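I'd been trying to get Chanida Inthanon on the phone since August, so when she finally rang me back I was halfway through a cheese sandwich and had to take the first few notes with my left hand.

She runs the partner side at Hilance, the backup storage firm, and she had just finished signing up resellers for Clilia, their new archive box for smaller offices. I wanted to know why a company that had sold direct for 14 years had suddenly decided it liked the channel.

"We didn't like it, we were scared of it," she said, laughing. "You hand your product to somebody else's sales team and you lie awake thinking they'll call it a hard drive."

The first to sign was Aerts, a reseller I mostly knew for phone systems – I said as much, and she told me that was rather the point. "They already look after the cupboard with all the cables in it. The customer trusts them with the cupboard. Why would I send a stranger round?"

We got on to money, as you do. Partners get their margin on the box and again on each renewal, and Hilance won't go behind their backs to a customer they've registered. I asked what happens if two partners register the same one. There was a bit of a pause. "First in gets it. We've had two arguments so far and I lost sleep over both!"

Training was the bit she really wanted to talk about. Every partner sends two engineers on a course, and they have to restore a broken archive of 2000 files before they get their badge. Plenty fail first time (she did too, she told me, and she helped write it).

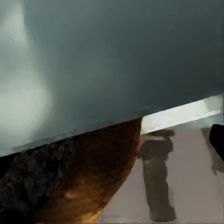 Tiltex had a grumble about that course when I rang them afterwards: it takes good engineers off paying jobs for too long, and they'd like it put online. I passed this on and Chanida sighed down the line. "They're right about the time. I still want people in the room."

She wants the whole partner list settled by 2026, and no, she wouldn't give me a number. I did ask again just before she had to dash off to another call, and got a very cheerful goodbye.

Related articles
Do small offices still need tape?
What resellers want from a renewal
Choosing your first archive box

We use cookies to make this site work better for you. Accept | Manage settings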